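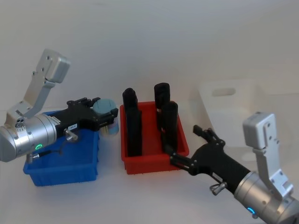

Flamimley Opens Its Sorting Table to Surberg Households

Surberg, 14/01/2026 -- I get to share some good news today, and I've been itching to do it for weeks! Flamimley, our little small-goods exchange on Minhas Street, is now taking drop-offs from every household in Surberg. Up to now we only served the Ruvodov apartments, where we got going in October with a folding table and a lot of goodwill.

If you haven't been by yet, we take the small stuff that piles up in drawers and craft closets. Little lidded tubs, tubes, pots of leftover craft supplies, all of it. We sort it into shallow plastic bins, blue and red, and then it goes out again in free packs to classrooms and clubs that ask for it. We've sent out 1089 items so far, and 134 families have signed up to give or take (some do both, bless them).

I'm a big believer in shallow bins. We tried deep ones at first and everything sank to the bottom, and I spent a whole Saturday fishing out lids. With a low tray on a plain white tabletop you can see what you've got. Tall things stand upright, small tubs go in lid up, and you leave a bit of space between the bins so your hands can get in.

Ro-un Byun, our packing lead, feels the same way. "People bring us a shoebox of odds and ends and say sorry for the mess," Ro-un told me. "I love the mess. Give me a clear tub where I can see what's inside and I'm happy."

A few things to know before you come. Please put lids on tight and wipe off anything sticky. Clear or see-through containers are great, but we'll take the others too. No glass, no medicine, and no paint that's gone hard.

We'd like to get 500 packs out the door by the end of the school year -- a big number for us, so tell your neighbors. Drop-offs are at 1864 Minhas Street, side entrance, and you don't need an appointment.

Questions from press or schools can come straight to me at the front desk. Ask for Hrefna.

Hrefna Eskildsen
Flamimley, Surberg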